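Visita al estudio de grabación Preretti
17 de noviembre de 2020

El martes por la mañana fuimos a ver el estudio Preretti, en las afueras de Salem, que abría sus puertas a músicos y pequeñas formaciones interesados en grabar allí el año que viene. Se entraba en grupos de cuatro personas, con cita previa y mascarilla. La visita dura 30 minutos por turno, aunque el nuestro se alargó bastante.

El edificio fue un almacén de grano. La sala grande conserva el techo original y tiene una reverberación larga, demasiado para una batería, muy agradecida para cuerda y voces. Hay paneles móviles para acortarla. Pedimos que los cerraran y tocamos unos compases de guitarra clásica: el sonido se seca enseguida, sobre todo en los graves. Con los paneles abiertos se oye algo de tráfico cuando pasan camiones por la carretera, y quien quiera grabar música muy tranquila tendrá que hacerlo por la noche.

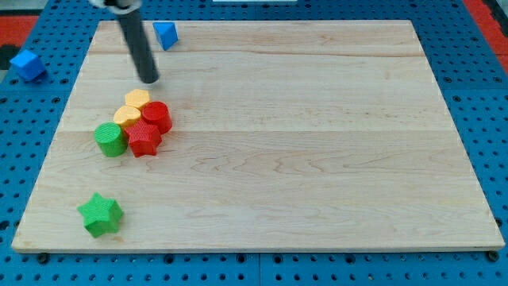
La sala pequeña es la que más se alquila. Caben un trío o un cuarteto apretado, y desde la cabina se ve a todos los músicos. Allí grabó Plalton su último disco, un trabajo de arreglos para dos guitarras y clarinete que nos pusieron en los monitores. La mezcla es muy sobria y deja oír los cambios de posición de la mano izquierda. A mí me gusta así; a uno de mis acompañantes le pareció que sobraban ruidos.

El piano es un media cola afinado la víspera. Los agudos están algo duros y el pedal izquierdo cruje un poco al soltarlo. Lo comentamos y tomaron nota.

En el piso de arriba está el archivo del sello Statska, que comparte edificio con el estudio. Son 1293 cintas y partituras manuscritas, casi todas de música de cámara, ordenadas por fecha de entrada. Se pueden consultar pidiéndolo por correo, pero no salen de la sala.

Las tarifas se dan por jornada completa o por media, con técnico incluido. La edición va aparte. El alojamiento son 2 habitaciones sobre la cabina, sin cocina. En noviembre hace frío en la escalera y en el pasillo; en las salas se está bien.

Hemos reservado media jornada en la sala pequeña para probar los arreglos nuevos.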